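12 Jul 2024

Back from Maltgate at 5, feet sore. Vasylyna Dmytriv wanted me to see how the chores work is going before I write anything more about it. I had told her in February that machines would be folding my towels by now. I don't have one folding my towels.

She says the easy jobs are the ones where everything is hard and stays put. Cloth is bad. Plastic sheeting is bad. Anything with legs and corners is in between, as a good grip depends on coming in at the right angle, and two arms have to agree on it. I asked about furniture, meaning the sort of thing I shift every time I mop. She said moving a light piece is fair game, but doing it without a person standing by is still a way off.

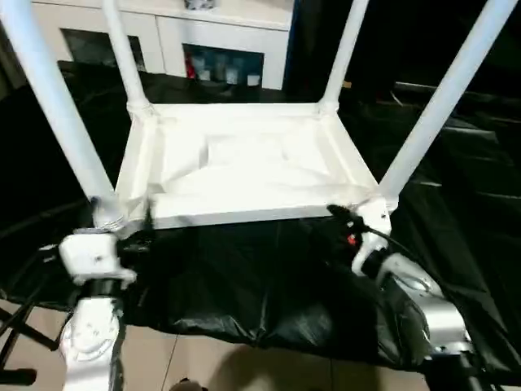
I asked what it would cost to have something like that at home and she laughed. Ustari quoted her 800 a month for service alone. My cleaner takes 59 a visit and does the stairs.

Still, I came away less doubtful than I went in. The shop-floor jobs at Maksymiv sound closer – same part, same table, all day long. A house is different every morning. Mine is, anyway.

Mopped the kitchen after supper. Moved the chairs myself. Must call Vasylyna about the Sumonska visit, and buy floor soap.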